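Sunday, late

Up early for no reason. Did the wash, did the floor, ate toast standing up. I had meant to spend the morning quietly and get to the letter I owe my aunt, but my sister called before I'd finished my coffee to say she was coming over with "something alive" in a jar, and that I wasn't allowed to make the face.

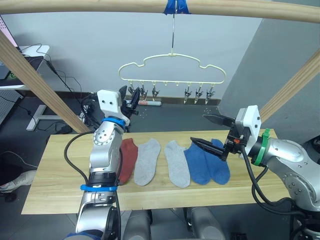
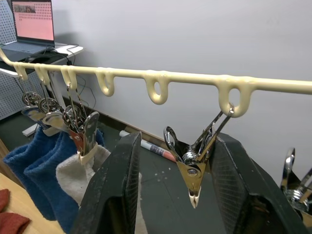
Socks, clips.

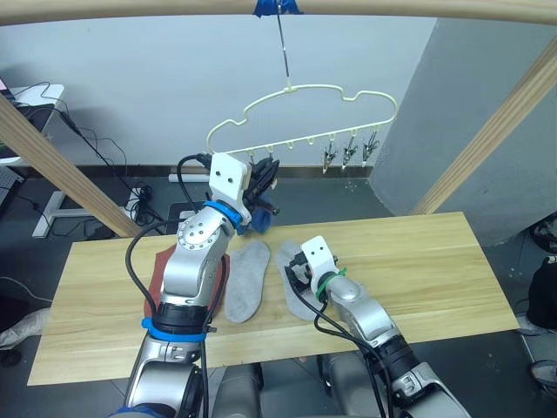 The something alive was a sourdough starter. She bought it at the market in Hundby from a man named Matúš Mikuš, who has a stall between the honey people and the woman with the felt hats. She paid 20 dollars for it. Flour and water, 20 dollars. I made the face.

The reason it costs 20 dollars and not the price of a cup of flour is that it's from 1799. That's what the label says, in brown ink made to look like handwriting: "Kept alive in Dundov since 1799." According to the card that comes with it, the first batch was started by a miller's widow, who passed it to her daughter, who passed it to hers, and so on down through wars and floods and at least one house fire, when somebody ran back in for the crock. There is always somebody who runs back in. I have never once read the story of an old starter where the family got out and stood in the yard and said well, that's the starter gone, we'll make another one next week.

I asked how anyone knows it was 1799. She said that's the date. I said yes, but who wrote it down? A miller's widow in a small village probably didn't keep a record of the day she left some flour out. Even if she did, would the great-great-grandchildren still have it? My sister said I was the kind of person who asks for the receipt at a funeral. I don't think that means anything, but it stung a bit and I've been turning it over since.

What bothers me is how exact it is. If he'd said "my family has baked with this for a long time, longer than anyone remembers," I would have believed him and probably bought one myself. I like that sort of thing. Old seeds, old tools, the blue bowl from Grandma's that has a chip in it. But 1799 is a number a person picks. 1800 looks made up and 1850 isn't old enough. 1799 has one foot in another century, and it sounds as if it was looked up.

And then there's the other question, whether it would matter if it were true. I spent a good part of the afternoon reading about this when I should have been writing to my aunt. As far as I can follow it, the yeasts and bacteria in a jar depend a lot on the flour you feed them and the kitchen they live in, and people argue over how much of the original crowd stays on. Some starters seem to hold steady for years and some drift. So I may have in my fridge the direct descendants of what lived in a crock in Dundov, or I may have whatever was on a bag of supermarket flour in the spring. I can't tell by looking at it, and neither can Matúš Mikuš.

I say my fridge. She left it here. She has two jars, it turned out she bought two, and she thinks a skeptic should be made to live with one. So that's 40 dollars. I didn't say that out loud. I hope I get credit for it somewhere.

We did bake with it, or she had already baked with it, a loaf from yesterday that she brought wrapped in a dish towel. I want to be fair about the loaf. It was good. Thick crust, sour but not so sour that it made my jaw ache, a bit gummy down at the bottom where I think she cut it too soon. She watched me chew. "You can taste it, can't you?" she said. I said I could taste bread. She said you could taste the age. I asked her to cut a slice of the ordinary loaf I get at Rosales and let me shut my eyes, and she wouldn't do it, she said that would ruin it. Well, yes. That would be the purpose.

I did it by myself after she left. Buttered nothing, put a slice of each on a plate, turned the plate around a few times with my eyes closed, and lost track of which was which, and then found them again right away because hers was heavier in the hand. So as an experiment it was worthless. I ate both. I think I liked hers better and I think I'd have liked it just as well if the label said it was from last March.

Now the part that has really got me going. On the back of the card, under the feeding instructions, there's an advertisement for something called Cesinness. It's a course. You sign up and you learn to bake "in the rhythm of the old households," and along with the bread you're supposed to get better sleep, calmer digestion and "a steadier inner weather." I read that last one out to my sister and even she put her cup down. But she's thinking of signing up. She has been tired since the new job, and she says it can't hurt to have a reason to be in the kitchen for a while every evening without her phone.

I can't argue with that, which is annoying. I'm sure it would do her good. Kneading dough in a quiet kitchen would do nearly anyone good, the same way a walk would, or sitting down to mend something. I just don't see why she has to pay a stranger for it and take a story about rhythm along with the yeast. The card doesn't give the price. You have to write in to find out the price. In my experience that has only ever gone one way.

I told her this and she said, reasonably enough, that I paid for a gym I didn't set foot in from January on. I said that was different, the gym never claimed to be from 1799.

Dad would have been worse than me. He didn't believe in the expiration dates on milk or in the weather forecast, and for more than 20 years he didn't believe our neighbor had ever been in the navy, and then the man died and there was an anchor on the gravestone and Dad stood there and said anyone can order an anchor. I think about that more than I should. I laughed when he said it. I was also embarrassed, and I remember the widow's coat, and hoping she was too far off to hear. I don't want to be standing in a cemetery some day telling people that anyone can order an anchor.

So I've been asking myself what it costs me to let the starter be from 1799. She's happy with it. She has named hers, naturally, and she sent a message an hour ago to say it had doubled, with a line of exclamation marks. I wrote back "good for him" and she wrote "HER." Who's harmed? The 20 dollars is gone already. Matúš Mikuš may believe every word. His mother may have told him the date, and her mother told her, and somewhere back there an uncle who liked to talk chose a number that sounded right at a wedding. I wouldn't call that lying. It's how I know everything I know about my own family, and I've repeated plenty of it with a straight face. I tell people that Great-grandfather walked to the port. I've never looked at a map to see if you could.

(Looked at a map. It would have taken him a very long time. There was a train.)

Still, I would like to ask him. Not to be unpleasant about it, just to stand at the stall and say, what's the oldest thing you have that mentions it? A letter, a recipe, a bill for flour. If he laughs and says oh, it's only what we've always said, I'll buy a loaf and shake his hand. If he starts in on inner weather I'll go and look at the felt hats.

My sister says she's coming with me to make sure I behave. I said fine, and that she could ask him what the course costs while she's there, and she went a little quiet and said she might have already written in. So I'll wait and see. I didn't say anything else about it. I asked about the job instead and we talked for a long time, and it's worse than she had let on. She has a boss who schedules meetings for the end of the day and then doesn't come to them. She's been eating dinner in the car.

I would rather she took the course than ate dinner in the car. I should have said that to her and I'll try to when we talk tomorrow.

Fed the jar before bed, following the card, except that it wants spring water and it got tap. The lid is on loose. There's a rubber band around the glass to mark the level, and I've been in twice already to see if it moved. It hadn't the first time. The second time I thought it had, slightly, but I was holding a flashlight at an angle and I wouldn't swear to it.

Aunt's letter still not written.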